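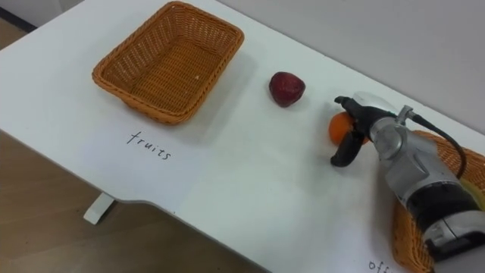

Unit 6 handout: notes on the sorting demonstration

These notes cover the demonstration part of the open day at Duvberg on Sun 30 August. Read them before the tutorial. The session was presented by Fengying Fan, with Helmi Kauppinen at the operator station. Students who were in the second group saw the same task with a different operator (Jinlong Jin) and should note any differences in their own logs.

1. The task

The task is called Misska in the lab's paperwork. Loose items on a table are to be placed in one of two baskets, and each basket has a handwritten category: "fruits" for one, "office" for the other. The arm picks one item at a time. A trial ends when every item is in a basket or when the operator calls a stop.

The baskets are the same woven type and colour, so category cannot be taken from the look of the container. It has to come from the written word, from the position of the basket, or from what is already inside it. Keep these three sources separate in your lab report. A program that always sends fruit to the left-hand basket will score well on this layout and fail as soon as the baskets are swapped.

2. Approach and grasp

Round fruit is a fair test for a gripper with curved fingers. Contact area is small, the skin is smooth in places, and a finger that closes early will push the item away before the second finger arrives. Fan's advice was to centre the fingers on the item first and close second, at reduced speed. The closing speed is a setting in the Firnow control software and was not changed during our session.

The basket adds a further constraint. The walls flare outward, and the hand must come down inside the rim without catching it. Approach height is therefore set from the rim and not from the tabletop. A common student error is to measure both heights from the table and forget the rim on the way across.
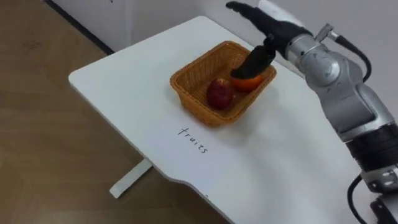
Figure 2. The hand at the "fruits" basket, with the apple and the orange inside.

3. Release

At release, the position of the item is only partly controlled. A round item may roll after the fingers open, and a second item may be struck by the first. The Misska scoring sheet ignores position inside the basket: an item inside the rim is a success, an item outside it is a failure. Gwenllian Dafis raised the case of an item balanced on the rim. It is scored as a failure.

4. Figures for the report

The lab's log for June lists 218 trials, of which 79 were run with the baskets swapped. Use these totals for question 2 of the report. Do not combine them with results from the open day, which were not logged to the same standard. Each group was allotted 20 minutes at the table.
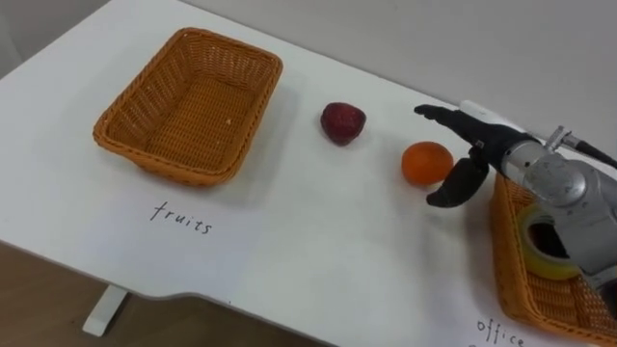 Does the category have to be decided before the arm starts to move?
In the Rácz method used in this unit, the category is fixed before the grasp begins, and the target basket is not changed during the carry. Other methods allow a late decision, at the cost of a longer path.

5. Before the tutorial

Bring your log and a sketch of the approach path, side view, with rim height marked. Yiran Song will collect the sketches at the door. Reports are limited to 2 pages, including figures.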